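Okay, white table update, because 12 of you asked and I have opinions now.

Quick recap: back in April I got the big Maes top, the matte white one with the rounded corners. I wanted shiny. Everybody at the Covlow store talked me into matte and I'm still a little mad about how right they were (no glare! none!).

The thing with matte white, though, is that it shows EVERYTHING. Smudges, scuffs, tiny dark specks that look like pepper until you try to brush them off and they don't move.

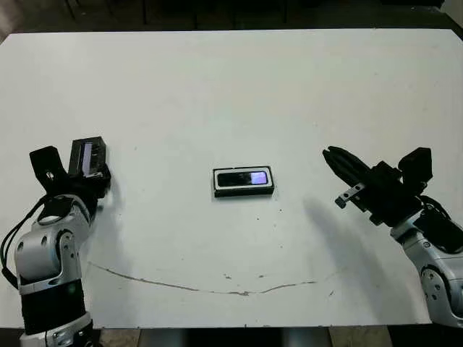

I've been through three cleaners so far. The Zolside spray smells amazing and leaves streaks. Plain dish soap and warm water beats it, and costs pretty much nothing. Baking soda paste is for the stubborn scuffs only, and go easy or you'll get a shiny spot, ask me how I know.

Also please stop using the green side of the sponge, I'm begging you. Microfiber cloth, wring it out, long strokes toward you, then a dry one right after.

Somebody asked if I'd go white again. Yes! I had a dark top for years at the old place in Warkora and it was like working in a cave. The cabinets back there are dark enough already, I need something in the room that bounces a little light around.

Color is weird too, by the way. I'd call it plain white in the morning and then later in the day it goes kinda gray-green on me. I held a sheet of printer paper next to it once and got genuinely upset.
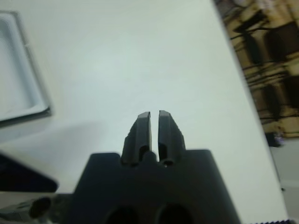 pale white top, faint gray-green cast, long edge on the right

Next up is the edges, where the grime likes to hide. I'm thinking old toothbrush and more dish soap, but if you've got a trick for it send it my way, I'll try anything once (except bleach, don't send me bleach).

Oh and this account passed 3,000 followers, for TABLE CLEANING, hi everyone!! Back to wiping.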